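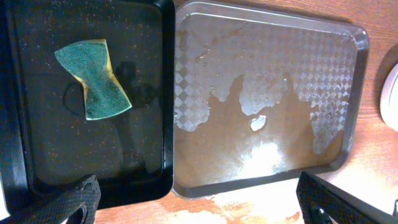 오븐 팬

오븐 팬은 오븐 안에서 음식을 굽거나 기름을 받는 데 쓰는 얕은 금속 판 또는 그릇이다. 한국어에서는 베이킹 트레이, 오븐 트레이, 철판, 구이판이라는 말이 섞여 쓰이며, 제과 분야에서는 크기와 관계없이 철판이라고 부르는 일이 많다. 가장자리가 낮게 올라온 직사각형이 가장 흔하고, 테두리가 없는 것은 쿠키 시트로 따로 구분하기도 한다.

명칭

영어의 baking tray, sheet pan, baking sheet는 지역에 따라 가리키는 물건이 조금씩 다르다. 영국에서는 baking tray가 두루 쓰이고, 북아메리카에서는 테두리가 있는 것을 sheet pan 또는 rimmed baking sheet라고 한다. 기름받이로 쓰는 깊은 것은 드립 팬이라고 한다. 한국의 가전제품 설명서에서는 법랑 접시, 다용도 팬, 오븐 팬 등으로 적혀 있어 같은 용도의 부속품이 제조사마다 다른 이름을 갖는다.

형태

테두리는 팬이 열을 받아 뒤틀리는 것을 줄이고 육즙이나 기름이 흘러넘치는 것을 막는다. 업소용 제품은 테두리 속에 철사를 넣고 말아 강도를 높인 것이 많다. 말린 부분에 틈이 있으면 물이 들어가 녹이 생기기 쉬우므로, 세척 후 세워서 말리는 것이 권장된다.

바닥은 평평한 것과 무늬를 찍은 것으로 나뉜다. 마름모나 격자 모양의 요철은 얇은 판의 강성을 높이고, 음식이 바닥에 닿는 면적을 줄여 잘 떨어지게 한다. 대신 홈에 기름과 부스러기가 끼기 쉽고 평평한 바닥보다 닦는 데 시간이 더 걸린다. 무늬가 있는 팬에 묽은 반죽을 바로 부으면 밑면에 무늬가 그대로 남는다.

모서리는 둥글게 처리한 것이 닦기 쉽다. 각이 진 모서리는 판을 접어 만든 제품에서 볼 수 있고, 접힌 틈에 탄 기름이 굳으면 솔을 써야 한다.

재질

알루미늄

가볍고 열을 빨리 전달하여 제과용으로 널리 쓰인다. 산과 알칼리에 모두 약하다. 토마토소스나 레몬즙을 오래 담아 두면 표면이 변색하고, 알칼리성 세제를 쓰면 검게 변할 수 있다. 검게 변한 것은 산화 피막의 변화 때문이며, 식초나 구연산을 푼 물로 끓이면 어느 정도 옅어진다.

알루미늄 도금 강판

강판에 알루미늄과 규소의 합금을 입힌 것이다. 순수한 알루미늄보다 무겁지만 잘 휘지 않는다. 도금층이 벗겨지면 그 자리부터 녹이 슨다.

스테인리스강

녹에 강하고 산성 식품에도 쓸 수 있다. 열전도율이 낮아 부위에 따라 굽는 색이 달라지기 쉬우며, 높은 온도에서는 무지갯빛 얼룩이 생긴다. 이 얼룩은 표면의 산화막이 두꺼워진 것으로 사용에는 지장이 없다.

탄소강

어두운색의 팬에 많이 쓰인다. 기름을 얇게 발라 가열하는 길들이기를 거쳐야 하고, 물기가 남으면 곧 녹이 슨다. 코팅하지 않은 탄소강 팬을 물에 오래 담가 두는 것은 피한다.

법랑

강판에 유리질 유약을 입혀 구운 것이다. 가정용 오븐의 기본 부속품으로 흔하다. 냄새가 배지 않고 산에 비교적 강하지만, 떨어뜨리거나 급히 식히면 유약이 깨질 수 있다.

불소수지 코팅

음식이 잘 붙지 않는다. 금속 주걱, 철 수세미, 거친 연마제에 쉽게 상하며, 제조사가 정한 최고 온도를 넘기면 코팅이 손상된다.

색과 굽기

어두운 팬은 복사열을 많이 흡수하여 밑면을 빨리 갈색으로 만든다. 밝고 반짝이는 팬은 열을 반사하므로 색이 천천히 난다. 같은 반죽을 두 종류의 팬에 나누어 구울 때는 어두운 쪽을 먼저 확인해야 한다. 감자나 뿌리채소처럼 바삭한 면이 필요한 음식에는 어두운 팬이, 버터가 많이 든 과자에는 밝은 팬이 알맞다.

오래 써서 갈색 피막이 덮인 밝은 팬은 점차 어두운 팬과 비슷하게 작용한다. 제과점에서 새 팬과 헌 팬을 섞어 쓰지 않는 것은 이 때문이다.

오염의 종류

오븐 팬에 남는 오염은 마른 부스러기, 굳지 않은 기름, 당분이 탄 것, 중합된 기름으로 나눌 수 있다.

마른 부스러기는 빵가루나 반죽 조각이 대부분이며 헹구기 전에 털어내는 것이 좋다. 물을 먼저 부으면 전분이 불어 바닥에 얇게 달라붙는다.

굳지 않은 기름은 온도가 내려가면 종류에 따라 다르게 변한다. 소나 돼지의 지방은 희게 굳고 식물성 기름은 대개 액체로 남는다. 육즙이 섞인 기름에 물을 부으면 갈색의 탁한 물이 되고, 세제를 넣으면 기름이 작은 방울로 흩어져 더 뿌옇게 보인다.

당분이 탄 것은 양념구이나 과일 파이에서 생긴다. 단단하고 검지만 물에 불리면 비교적 잘 풀린다.

중합된 기름은 얇게 퍼진 기름이 높은 온도에서 서로 결합하여 굳은 것이다. 노란색에서 짙은 갈색을 띠고 손으로 만지면 끈적하거나 매끈하다. 물과 중성세제로는 거의 지워지지 않는다.

세척

준비

팬을 오븐에서 꺼내 손으로 만질 수 있을 만큼 식힌다. 뜨거운 팬에 찬물을 부으면 얇은 금속은 휘고 법랑은 깨질 수 있다. 고인 기름은 종이로 닦아 내거나 용기에 옮겨 버린다. 하수구에 흘린 기름은 관 안에서 굳는다.

불리기

따뜻한 물에 중성세제를 풀어 팬에 붓고 기다린다. 물은 50도 안팎이면 동물성 지방이 대부분 녹고 손을 대기에도 심하게 뜨겁지 않다. 눌어붙은 것이 많으면 탄산수소나트륨을 뿌리고 물을 조금 부어 반죽처럼 만든 뒤 하룻밤 두기도 한다. 알루미늄 제품에는 이 방법을 오래 쓰지 않는다.

얕은 팬은 담을 수 있는 물이 적고 바닥이 조금만 기울어도 물이 한쪽으로 몰린다. 물 위로 드러난 부분은 마르면서 얼룩이 남으므로 젖은 행주나 종이를 덮어 두면 고르게 불릴 수 있다.

문지르기

주방용 수세미 가운데 한쪽은 발포 스펀지, 다른 쪽은 연마용 부직포로 된 양면형이 많이 쓰인다. 부드러운 면은 거품을 내고 기름을 걷어내는 데, 거친 면은 눌어붙은 자국을 긁는 데 쓴다. 가운데가 잘록한 모양의 제품은 손가락으로 쥐기 쉽게 만든 것이며, 양쪽의 넓은 부분을 팬의 모서리에 대고 문지를 수 있다.

녹색 부직포에는 대개 연마 입자가 들어 있어 코팅된 팬이나 거울처럼 광을 낸 금속에는 흠집을 낸다. 이런 표면에는 흰색이나 파란색으로 구분된 무연마 제품을 쓴다. 다만 색과 거칠기의 관계는 제조사마다 달라 포장의 표시를 확인해야 한다.

평평한 바닥은 한 방향으로 길게 문지르고, 요철이 있는 바닥은 무늬의 결을 따라 두 방향으로 문지른다. 홈에 남은 것은 나일론 솔로 닦는다. 테두리 안쪽과 바닥이 만나는 선에는 기름이 남기 쉽다.

헹굼과 건조

더러운 물을 먼저 버리고 흐르는 물에 헹군다. 남은 부스러기가 수세미에 박히면 다음 팬으로 옮겨 가므로 수세미도 함께 헹군다. 물기를 닦은 뒤 세워 두거나, 아직 온기가 있는 오븐에 잠시 넣어 말린다. 겹쳐 둔 채로 말리면 팬 사이에 물이 남는다.

식기세척기

스테인리스강과 대부분의 법랑 제품은 식기세척기에 넣을 수 있다. 알루미늄은 세제의 알칼리 성분 때문에 회색이나 검은색으로 변한다. 탄소강은 녹이 슬고, 코팅 제품은 설명서에 따른다.

업소에서의 사용

제과점과 급식소에서는 오븐과 선반의 규격에 맞춘 팬을 여러 장 겹쳐 보관한다. 구운 뒤 곧바로 씻지 않고 긁개로 부스러기만 털어 다시 쓰는 경우가 많은데, 길들인 면을 보존하고 반죽이 붙는 것을 막기 위해서이다. 고기를 굽는 팬은 이와 달리 매번 씻는다.

세당컴(Sedcombe)의 제빵 교육 시설에서는 빵 전용 팬과 육류용 팬을 선반의 높이로 구분한다. 이 방식을 정리한 펨커 바우터르스(Femke Wouters)의 교육 책자 《철판의 관리》는 팬을 9단계의 상태로 나누고, 바닥이 휘어 반죽이 한쪽으로 흐르는 것을 가장 낮은 등급에 두었다. 퍼거스 포사이스(Fergus Forsyth)는 이 분류가 가정에서 쓰기에는 지나치게 세세하다고 보고, 계속 쓸 것과 기름받이로 돌릴 것의 2단계면 충분하다고 썼다.

람브레흐츠(Lambrechts)의 주방용품 목록에는 평평한 바닥과 마름모무늬 바닥의 팬이 같은 치수로 올라 있다. 목록의 설명은 무늬가 있는 쪽을 채소와 냉동식품에, 평평한 쪽을 과자와 빵에 권한다.

보관과 교체

팬은 완전히 마른 뒤 세로로 꽂아 두면 꺼내기 쉽고 표면이 덜 긁힌다. 겹쳐 둘 때는 코팅된 팬 사이에 종이나 천을 끼운다. 오븐 안에 넣어 두는 가정도 많으나 예열하기 전에 반드시 빼야 한다. 빈 팬이 높은 온도에 오래 놓이면 남아 있던 기름이 중합되거나 연기를 낸다.

갈색 얼룩만으로는 교체할 이유가 되지 않는다. 코팅이 벗겨져 조각이 떨어지는 것, 도금이 닳아 붉은 녹이 넓게 퍼진 것, 바닥이 휘어 선반에 제대로 놓이지 않는 것은 조리에 쓰지 않는다. 코팅이 없는 금속 팬은 대체로 고철로 분리배출할 수 있고, 코팅 제품의 처리는 지역에 따라 다르다.

같이 보기

로스팅 팬
식힘망
유산지
수세미
탄산수소나트륨
법랑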